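The ten-minute bed, and other promises

A flyer came through the door in March for something called the Nonura Method. You may have had one too. It says the average person wastes 104 hours a year on bedding, and that a "home flow coach" can give most of them back to you. I would like to see how anyone arrived at 104. That is two hours a week. I have made beds badly and I have made beds well, and I have never spent two hours a week on it, even in the years when I had three of them to change.

Still, I said in the last issue that I would try things before complaining about them, so I paid my money and read the booklet. It is 3 chapters long. Chapter one is about how you feel when you walk into your bedroom. Chapter two is about how you ought to feel. The folding doesn't start until chapter three, and by then I was a little short with it.

The main idea is that you never put clean laundry on a chair. Everything goes straight onto the bed, gets folded there, and leaves before you do. Fine. My mother did this, and she didn't charge for it. The bed is the biggest flat surface most of us own, and it's at a better height than the floor. I have no quarrel with that part, except that it only works if the bed is made first, and the booklet has you strip the bed on the same day you do the wash. So where does the folding happen while the sheets are in the dryer? I wrote to ask. I got a reply thanking me for being on the journey.

Then there is the claim about fitted sheets. According to the booklet, a fitted sheet put on "with intention" will lie flat all week. I put mine on with plenty of intention. By the next morning it had the same creases it always has, the long ones across the middle. Jayanthi Warrier, who reads these items before they go out and is kinder than I am, tried it with her own set and reports that hers puckered down one side. She thinks the trick is simply to buy a sheet deep enough for the mattress. I think she's right, and I notice it takes one sentence to say.

The color rule is the one I expected to hate. You are supposed to keep the sheet plain and pale and have everything that gets folded on top of it be a different color, so that you can find it. I laughed at this, and then I lost a cream pillowcase on a cream sheet for most of an afternoon. So I'll give them that one. If you have a beige sheet, a blue cloth shows up on it very well.

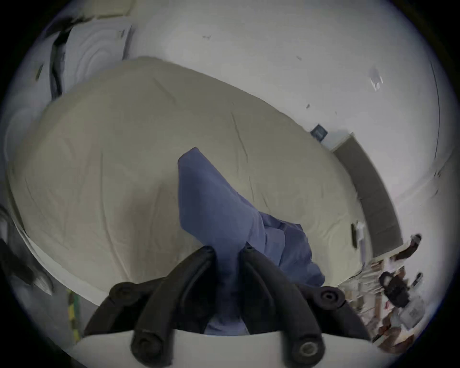 What I won't give them is the square fold. The booklet wants every piece brought down to a square, whatever it started as, and stood on its edge in a drawer. Dish towels will do it. A thin pillowcase will not. It slumps over and takes its neighbors with it, and you are back to digging. I went to Dastdale Home Supply to look at the drawer dividers that are meant to fix this, and they wanted enough for a set that I put them back. A shoebox does the same job.

I also timed myself, because the flyer made such a point of it. Changing the sheet, folding one load on top and putting it all away took me longer with the booklet than without. They would say I need practice. Maybe so. I have been doing it my own way for over 200 months and I was not aware I was a beginner.

If you want to judge for yourself, my copy is in the lending box at the Gallen Street laundromat, next to the puzzle with the missing corner. Please put it back when you're done. If anyone has had better luck with the square fold on thin cotton, write and tell me how, and say what the cotton was. I'll print it next time, along with whatever I make of the Chaiyaporn steamer, which arrived with a cracked lid and has gone back once already.

Questions or replies: drop a note in the newsletter box, Gallen Street | © 2018 Gallen Street Household Newsletter | Back to top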